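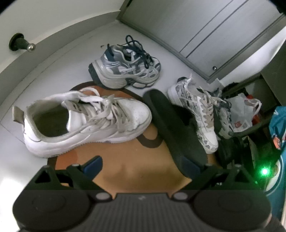
The Long Way to a Tidy Shoe Pile

Research > People > Interviews

February 24, 2023
By Yabsira Derese

Talha Marwat apologizes for the state of his hallway before I have even got my coat off, and then spends the next hour telling me why he would rather I left it alone. Shoes, he says, are the best teachers he has ever had.

Marwat works on the Haugland project, which tries to teach robots household chores from demonstrations people give with a gripper held in the hand. "We started with cups, like everybody does," he says, pouring tea for us both. "A cup is polite. It stands up, it waits for you. Then you try a sandal with a big thick strap, and it tips over on its edge, and you have to decide where you want to hold it. And a sneaker with long laces is another animal again!"

The group collected 665 demonstrations in 15 homes, starting last October. People were asked to pick up shoes from the floor and set them down in pairs, in whatever order they liked. That freedom was Marwat's idea, and he had to argue for it. "My colleagues wanted a script. I said, my mother never tidied from a script in her life."

The result that pleased him most came from a small comparison. One policy learned from neat starting layouts, the other from messy ones, with shoes on their sides and partly behind each other. Each then got 20 tries in a home it had never seen. The first made 7 correct pairs of placements, the second 15. "I wouldn't frame it and hang it on the wall," he says, "because it's one home and one evening. But I did call my sister."

Laces remain a headache. So do shoes whose patterns look like the rug they're lying on. Marwat wants to try boots next, and he has been asking his neighbors, very nicely, whether they might lend him some.

Filed under: Robots at Home, Conversations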